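Repair library

A repair library is a public room, usually run by or alongside a town library, where residents may use a workbench and hand tools and borrow small equipment for mending household goods. It differs from a tool library, which lends equipment for use at home only, and from a repair event, which is held on set dates and relies on visiting menders. In a repair library the bench is open during posted hours and the user does the work, with a member of staff on hand to check electrical items before they are plugged in.

Background

Most repair libraries in small towns grew out of waste reduction plans. Local councils that paid by weight for landfill had a direct interest in keeping toasters, lamps and chairs out of the waste stream, and many already owned a building with a spare ground-floor room. The Sumgate Repair Library, opened in a former rent office, is often used as a model for later schemes in its county. It began with a single bench and a two-page set of rules, both of which were copied by the neighboring town of Dosden.

Premises and equipment

A typical room holds one bench for electrical work, one for wood and metal, and a sewing table. Fixed benches are preferred to folding tables – a vise cannot be used safely on a surface that moves. Lighting is placed over the bench and slightly forward of the user.
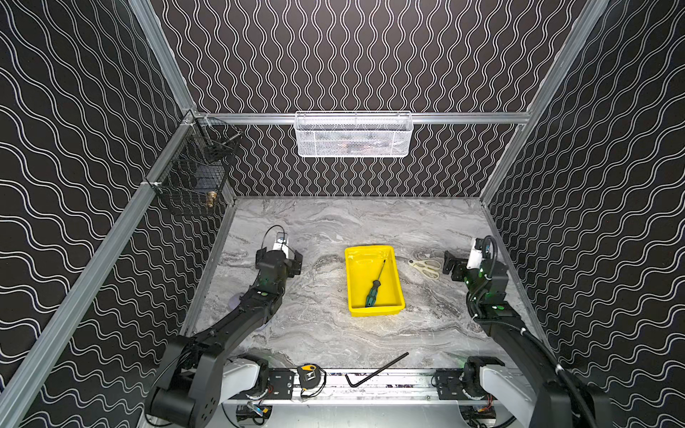
Storage is a larger part of the layout than is commonly expected. Items waiting for parts must be kept apart from items ready for collection, and tools must be easy to check at closing time. Closed drawers have fallen out of favor in many rooms, and open wall storage has taken their place. Wire-mesh baskets hung from a rail, as on the metal framing shown here, take up no bench space and let staff get some idea of what is inside without lifting anything down. Baskets in two colors, such as black and white, may be used to separate shared tools from users' own parts. Sharp tools are kept behind the desk and issued by hand.

Membership and fees

Membership is normally open to anyone living or working in the town. Sumgate charges 5 dollars a year, with no fee for those under 18 who attend with an adult. Dosden makes no charge but asks users to pay for fuses, thread and glue. Equipment loans run for 3 weeks and may be renewed once if no other member is waiting.

Records

Each job is entered on a card showing the type of item, its weight, the fault and the result. In its first full year, ending in July, Sumgate recorded 402 jobs, of which about 38 percent involved small kitchen appliances. Clothing and lamps followed. An item is entered as repaired only if it works when it leaves the room; items taken away for further work are listed separately. The card system, known locally as the Palumbo sheet, was later adopted by the Rarnness scheme with an added line for the age of the item.

Limits

Gas appliances, microwave ovens and anything with a damaged lithium battery are refused by all of the schemes named above. Rarnness also refuses child car seats.

See also

Tool library
Reuse center
Waste reduction plan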